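Wrist camera view drifts after every swap on our computer teardown cell, how do you keep the mount and the fingers true?

Asked by Dulce Ayala, April 17, 2024. Tags: gripper, wrist camera, maintenance, teardown cell
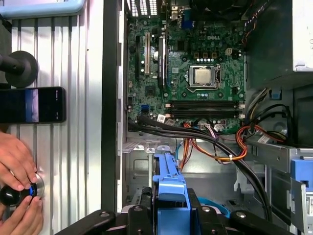
Hello everyone, and thank you in advance for reading, I know I go on a bit. I look after one small cell at Proltetti, where we take apart old office desktops for parts and recycling. One arm, one black gripper with jointed fingers, and a little camera up at the wrist end. The computers come in by the pallet, a lot of them Dells, and we lay the tower on its side with the panel off so the arm can come at everything from above. The blue plastic drive caddies are the first thing we go for, then the memory if there is any, then the cables get cut by hand.

My trouble is with the caddies. The position for the approach is taught from a picture: we line up the view with the processor's metal cover and the two memory slots, and the arm works out from there where the caddy is. That was lovely for months. Then in the winter I had to change the finger pads, and ever since, each time I take the fingers off and put them back, the approach lands a little to one side. Not by a lot. Just enough that one finger rides up on the edge of the caddy and the other one closes on air, and then the gripper faults and I have to go over and clear it.

What I have tried so far:

Retaught the caddy position. Works until the next time I have the fingers off.

Cleaned the camera lens with a dry cloth, then with the proper wipes.

Tightened the two screws on the camera bracket. One of them did take a quarter turn, so I was hopeful, but no.

Swapped the left and right pads in case I had them the wrong way around (I had not, but I checked, because I have been wrong about that before!).

The counter on the controller says 1,463 cycles since the pads went on, if that matters to anybody. The pads look fine to me, a bit shiny at the tips. I can do basic mechanical work and I am comfortable in the teach screens, but I did not build this cell and the person who did has moved on to Cozma. The folder he left is mostly packing slips.

So my questions really are: is it the camera that is moving or the fingers? And is there some routine you all follow so that you don't have to reteach the whole thing every time a pad wears out? I would love to be able to write it on a card and tape it up for the evening shift.

3 answers

Dorin Nistor answered (accepted)

Hi Dulce, welcome, and please don't apologize for the length, the long questions are so much easier to answer than "gripper broken pls help".

I ran something very like this at Monano for a good while, and I would bet you a coffee it is the fingers. Your own list says so, if you read it back. Retaught positions hold until the fingers come off. The camera stays on its bracket through all of that, so if the camera were wandering you would see the error creep in on ordinary days too.

Most fingers sit on a small locating pin or a step in the carrier, and the screws only hold them there. If the step has a bit of grit or a burr on it, and in a teardown cell you have dust like nobody's business, the finger seats a hair crooked and the screw happily clamps it crooked. At the base you would never notice. Out at the tip it gets bigger, and the tip is where you are trying to straddle a caddy.

Before you change anything, do one test so you know I am not sending you down the wrong road. Pick a feature on the board that doesn't move, the corner of the processor's metal cover is a good one, and bring the arm to your taught viewing position with the fingers on. Save that camera image. Take the fingers off, put them back, go to the same position and save another. Lay one over the other on the screen. If the corner of the processor sits in the same place in both, your camera is innocent. Then look at where the fingertips fall in the two images. If those have shifted, there is your answer. Leave the tower exactly where it is between the two, don't even lean on the bench.

Assuming it is the fingers, here is the routine I used, and you are welcome to put it on your card:

Lock out the cell and let the air or power off the gripper, whichever yours has. Hands stay out until that is done.

Take off one finger only. Leave the other one on so you have something to compare with.

Wipe the seat on the carrier and the back of the finger with a lint-free cloth and a little isopropyl. Run a fingernail along the step. If it catches, dress it very lightly with a fine flat stone and wipe again.

Start both screws by hand, push the finger firmly back against the step, and hold it there while you snug them. Then go back and forth between the screws in small turns up to the torque in the gripper's manual. Don't run one home before the other has started, that is how they walk.

Do the second finger the same way.

Close the gripper slowly on a flat gauge block and look at it against a light. You want the same line of contact on both pads. If one touches at the tip first, take it off and do it again.

Bring back the power, run the approach at reduced speed and stop above a caddy. Only if that looks right, let it close.

Put witness marks on the screw heads with a paint pen once you are happy. It takes no time and the evening shift can see at a glance whether something has turned.

About the pads: shiny tips on smooth plastic caddies will slip, so even with perfect seating you may get a fault now and then. We changed ours at 2,000 cycles and stopped thinking about it, but our parts were different from yours, so go by how the grip feels. Mark each pad left or right on the back before it goes on.

Let us know how the two images compare!

Tincuța Matei answered

Everything Dorin wrote, plus one thing about cables, from a person who lost most of a May to it.

The inside of those towers is a bird's nest. You get thick black cables running across on the diagonal and the colored power wires looping down off the board, and if the fingers reach down among them they can brush a loop on the way to the caddy and push it along. It can look just like a positioning fault, with one finger riding high, and it comes and goes depending on how the last person left the wires. We were recalibrating and recalibrating (my poor colleague Jingyi Cheng still brings it up) when all we needed was to tuck the loops to the side before pressing start, with the arm stopped of course.

So when it faults, before you clear it, have a look at what is under the finger. If it is bare caddy edge, follow Dorin. If there is a wire, then tidy first and see.

Also, please check that the tower itself is sitting against its stops. A case with the panel off flexes more than you would think, and if yours is just laid on the bench without stops, fit some. Your camera step should make up for a shifted case, but it has a limit, and on ours the limit was smaller than the manual had us believe.

Darius Ursu answered

just reteach it each time, takes me 5 min. or get new fingers

Comments on the accepted answer

Dulce Ayala: Dorin, thank you so much, I did the two images this morning. The processor corner is right on top of itself and the fingertips are clearly over to one side. There was a crust of something gray on the right-hand seat that I would never have seen without taking a lamp to it. Cleaned it, seated it your way, and the gauge block check took me three tries before both pads touched together. It has done 47 caddies since without a fault. I'll leave it a while before I tape up the card.

Dorin Nistor: Lovely! Three tries is normal. Check the witness marks again after the first full shift, they sometimes settle a touch.

Dulce Ayala: Will do. And Tincuța, the tower is just laid on the bench, so that is next on my list. Do you remember what your stops were made of?

Tincuța Matei: Aluminum angle with a strip of rubber glued on the face. Leave one side adjustable, the small cases are a good bit narrower.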